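Gripper stops short of the pegs after finger change - simulated cell

Asked 16 September 2025 in Durrani cell setup 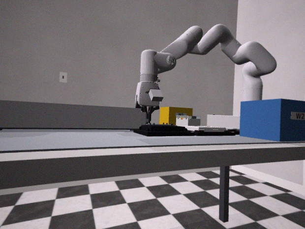
Jozefína Hájek: Which frame did you teach the approach in, base or fixture? If it was base, the new finger length never reached the tool offset and every point over the black fixture is wrong by the same amount.

Original poster: Base. The arm comes down vertically as it should, but the move ends early. Old fingers were 63 mm, new ones are 80. W1 and W2 have not been moved in the model. Do I have to reteach all the points?

Answer 1 (4 votes)
No. Open the tool table in Irnau, set the tip Z to the new length and save it as a new tool number. Rerun one point at low speed. Then check the collision margin - the default is generous and will halt the move above the pegs even with a correct offset. Reduce it for the fixture only, leave it alone for the boxes.

Answer 2
Had similar on Flimness, reinstalling fixed it. No idea why.

Comment on Answer 1
Margin was the second half of it, thanks. The tool was still loading from the old file as well. Will redo the offset before I export.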